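Skurnura Hand-Held Gripper – build kit, rev 3

Home / Kits / Hand tools for robot teaching / Skurnura

In stock. Ships Monday. Sold singly or as a pair, pair gets the shared spares bag.

What it is

A gripper you hold. Squeeze the trigger, jaw closes. Camera mount on top, marker plate on top, your choice. Made for people who want to record hand motions at home or in a shared workshop and play them back on an arm later. We started it as a bench project at the Mustine workshop, then people kept asking for the files, then for the parts, so now it's a kit.

You print the big pieces or we print them for you. Everything else is in the box.

In the box

Trigger, spring, linkage rods
Jaw slides and 2 spare slides
Marker plate, flat, with the marker sheets (cut them yourself, scissors ok)
Screws, sorted by length in labeled bags
Pad insert
300 mm of foam tape, more than you need
Printed instructions, also on the downloads page

Not in the box: camera, cable, memory card, printer filament. Glue neither.

Printed or unprinted

Unprinted kit is the cheaper one. Light gray is what we print in becuase the markers read well next to it and it hides layer lines. Any matte filament will do. Shiny ones throw glare under ceiling tubes, had a whole afternoon of bad tracking from that. If you print at home, go slow on the jaw. The rest is forgiving.

Putting it together

One evening if you've built anything with a trigger before. Two if you haven't. Order matters for the linkage, not for much else. Bence Kocsis wrote the instructions and he redid page 3 in August, so if your copy shows the spring going in last, download the new one. Spring goes in BEFORE the rods. You will swear otherwise.

Check the jaw by hand before you close the body. It should slide free with no click. If it clicks, there's a bit of print support still in the track. Dig it out with a toothpick – not a knife, we've sent out a lot of replacement tracks.

Using two at once

Works fine with two people in the same room. Give every gripper its own marker number and write it down somewhere, the software wont warn you about doubles. Keep the marker square tipped toward whatever camera is doing the looking. We do our sessions upstairs on the mezzanine, long views and plenty of light, and the markers hold up well with all the railings and lamps in back.
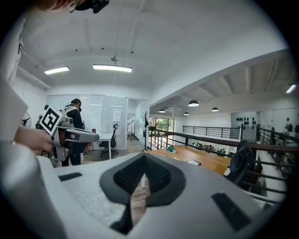 Fit and feel

Fits most hands. Gizella Rácz has small ones and uses the short trigger, which is a free swap, just put it in the order notes. Long sleeves are ok, but push them up if they keep creeping over the trigger. Wrist gets tired after 20 minutes or so of steady work. Take a break, the recording can wait.

Software

None included. The marker sheets are a standard set and any common tracking library will find them. Our own scripts for the Irnasow arm are on the downloads page, free, lightly commented, no promises. Other arms – people on the forum have got theirs going, search there first.

Spares and returns

Slides, springs and triggers sold separate, see the Spares tab. Broken in the first month, we replace it, send a photo of the part. Printed bodies can't come back once drilled.

Pickup possible at the Rutherford counter, afternoons only, bring the order number.

Questions go to the kit forum, answers are faster there then by mail.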